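I'd had the black kettle since May, and in all that time I'd never once made a cup of tea for Kojo Bawa. He lived across the landing, he worked nights at Ackermann, and he knocked the way other people sneeze, suddenly and with no follow-up.

So when he knocked that Friday I put the kettle on before I'd even opened the door (I was nervous, all right?) and then stood there asking him about Skornmont, where he grew up, and whether it really had 51 bridges. It had six, he said. Who'd told me 51?

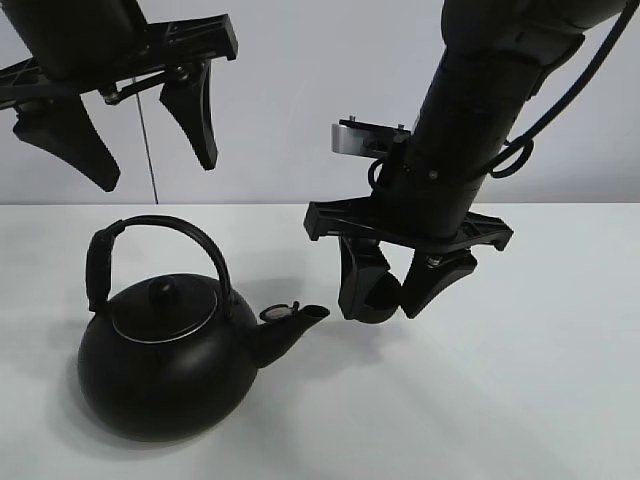 My gran had, but I didn't say so. She told everyone that kettle was lucky as well, and that a man in Skornmont had once offered her 2000 for it, lid and all. I'd always taken it for one of her stories.

Kojo had stopped listening to me by then. He was looking at the round little knob on the lid.

"My uncle talked about a kettle like that," he said. "Some woman wouldn't sell it to him."

I got out the good cups!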